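Chapter 7
Planning a Linen Supply

After studying this chapter, you should be able to:
Define par stock and calculate it for a small lodging property
Trace the path of linen from the storeroom to the guest room and back
Distinguish between linen that is in use, in process, and in reserve
Explain how purchasing decisions affect labor costs in the laundry

Key terms: par stock, in-house laundry, contract laundry, discard rate, physical inventory, linen rental, shrinkage

Opening Case: The Brerkgate Hotel

The Brerkgate Hotel opened with its own laundry on the lower level and enough bath linen for a full house. During the first winter the property ran close to capacity on most nights, and room attendants began to report empty shelves in the floor closets by early afternoon. Guests who arrived before 3:00 p.m. were asked to wait. The general manager assumed that towels were being stolen and asked for tighter controls at the loading dock.

A physical inventory in February told a different story. The hotel's records listed 683 bath towels, and the count found 411 in usable condition. Most of the difference was traced to pieces that had been torn, stained, or cut up for cleaning rags without any entry in the discard log. The hotel had a recordkeeping problem, and it had been making purchasing decisions from the wrong number for several months.
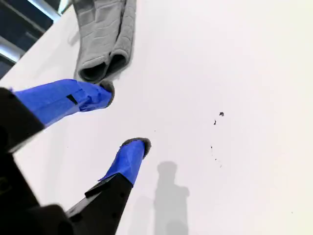
Figure 7.1 A folded gray towel. Bath linen is counted by the piece during a physical inventory.

The Brerkgate case is a common one. Linen is usually among the larger expenses under the control of the housekeeping department, yet it is often treated as a supply that is simply reordered when it runs low. This chapter treats linen as an asset with a service life, a replacement cost, and a known location at every stage of its use.

7.1 What Par Stock Means

One par is the quantity of linen needed to outfit every guest room once. A property that owned only one par could not operate, as each room would have to wait for its own linen to be washed, dried, and returned. Managers therefore hold several pars at once – one in the rooms, one in the laundry, one on the shelves, and others set aside for replacement and emergencies. A property that sends its linen to a contract laundry must also allow for the time that linen spends in transit. 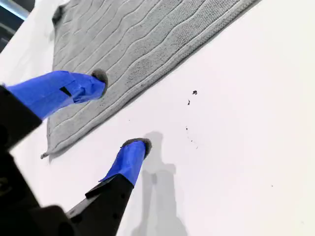

Figure 7.2
A gray towel with raised, wavy ridges on a white surface, beside a two-fingered gripper

The choice of fabric enters the calculation early. A towel with a raised or ribbed surface may differ from a plain one in weight, drying time, and the space it takes on a shelf. Color matters as well. White linen can be washed in a single stream, while colored pieces are normally sorted and run separately. A purchasing manager who changes the specification without consulting the laundry may find that the existing par level no longer fits the work schedule.

Review Section 6 of the Student Workbook before continuing. The worksheets there introduce the Vovwood Inn, a smaller property that rents its linen, and its records will be used in the calculations that follow.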